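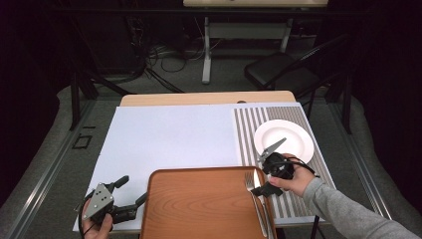

Traneo in the right hand, jaws open over the plate. Duster in the left.

The question I started with was narrow: for table setting, do thin metal jaws do better than thick rubber pads, or is the difference lost in operator noise? Baoshan Meng had asked for an answer before ordering more of either. The Traneo has slim metal jaws and a trigger lever. The Duster has black fingers and a triangular side plate.

Both log jaw opening and trigger travel to the same controller, a box we call Dong after the tone it plays at startup. Clock drift between the two channels was the first thing I checked and the first thing I had to fix. Dong stamps packets on arrival, so a cable hiccup on one side looks like a slow hand. I moved the stamping to the gripper boards and reran everything. The old logs are archived and should not be used.

The objects were a tray, a rimmed plate, a fork and a knife, with a striped placemat as the target area. I wanted the cutlery on the tray at the start because a raised rim restricts the approach angle. A fork on a bare tabletop is a different problem.
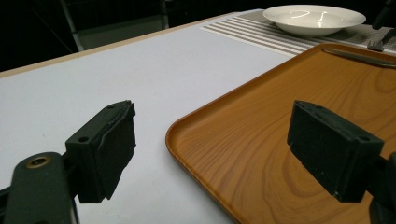

Bench Notes, No. 134

Clearance is where block pads cost you. The pad has to come down beside the object with its full thickness, and next to a tray rim there may not be room for it. Coming in from above with the jaw axis across the handle is fine. Coming in along the rim is poor, and operators drift toward it when they get tired. Jaruwan Boonyarit noticed this in the wrist angles before I did.

The plate went the other way. A wide rim gives a pad plenty of surface, and the thick fingers resisted rotation once closed. With the metal jaws the rim tended to pivot between the tips unless the operator took a deeper bite. Two operators learned the deeper bite on their own. The third, Evaristo Bermúdez, never did, and his plate placements have a visible wobble in the trajectory. I have left them in the dataset.

The log holds 1,978 closures across both grippers. Of those, 134 were flagged as slips, where the opening keeps shrinking after contact. Slip here is a threshold on a single channel, and a soft pad compresses under load, which can trip the same threshold. I raised it for the Duster and spot-checked against video. I would not quote a slip rate per gripper from this data yet.
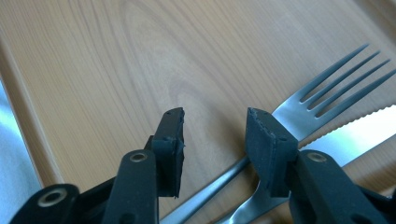

Fork and knife between the pads. Some wear on the contact faces.

Pad wear needs its own column in the log. I recorded it as good, fair or replace, and Chaltu Adugna pointed out that "fair" covered almost everything. She is right. A closing-force check against a fixed gauge block would take a minute per session, and I will add it to the start sequence.

On camera placement: the gripper view is good for the last few centimeters before contact, but the fingers hide a lot of the lower part of the image, and a fork neck behind a pad is simply gone. The head view keeps the plate, the tray and both hands together. It is weak on depth at the jaw tips – a closed jaw above a handle and a closed jaw on a handle can look much the same from up there. I would keep both.
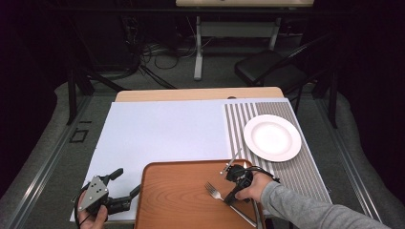 Pinorum, April

Current position, for Baoshan and anyone else with a purchase order open. Thin jaws for cutlery, thick pads for plates, and no strong case for a matched pair. The mixed setup was awkward at first, mainly because the two triggers have different travel, and Malou Kárason has printed a spacer for the Duster that brings them closer. It needs another revision. The second version binds at full close.

Still open: whether a thinner pad would recover the clearance without losing grip on the plate rim. The pad molds are ready and I have the screws.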